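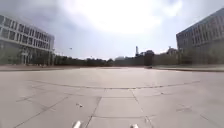
The plaza between the two big blocks at Trilden, looking out toward the trees.

I have now read three glowing pieces about the new square at Trilden, and all of them use the word "generous." Generous with what? Concrete, I suppose. There is plenty of that. Pale gray slabs, dark joints, more pale gray slabs, and an office building on either side to keep you company.

The argument for this kind of space is always the same. Leave it open and people will decide for themselves what to do with it. Svend Toft, who led the design for Besska, told a public meeting that the paving was "a stage." I was at that meeting. I asked him where the audience was supposed to sit and he said seating would come in a later phase. I have lived in this town long enough to know about later phases.

I'm told the paved part comes to 3765 square meters. I walk across it most mornings on my way to the bus, and I can tell you what people do when they decide for themselves. They walk across it, usually fast, and in the rain they go along the side of the building where there are columns. A few smokers stand there too. At lunch the office workers come out, look at it, and go to the sandwich place on the corner, which has four chairs.

Bjarke Dalsgaard wrote in to the newsletter that critics like me want to "clutter" the square, and that it can hold up to 1000 people for a concert. Fine. How many concerts? I looked through the events calendar and found one, in September, and it was moved indoors. A place has to work on the other days as well. A bench isn't clutter. Neither is a tree you can stand under in July, and the trees we do have are at the far end or tucked up against the building, where they soften the architects' walls and do very little for anyone out in the middle.

Then there's the surface. Pale concrete looks wonderful in a drawing. In real life it shows every stain and scuff, and in strong sun the glare comes up at you from below. My neighbor, who is 65 and hardly frail, now takes the long way by Duda's bakery because there is no place to stop halfway.

I'll admit the kids with scooters seem to like it on weekends, and the slabs are level, which is more than I can say for the old parking lot. I don't want the lot back. But I'd like someone at Besska to spend a whole afternoon out there in August with a bag of groceries, and then tell me again about the stage.

The comment period on phase two is still open. I've asked for benches, with backs.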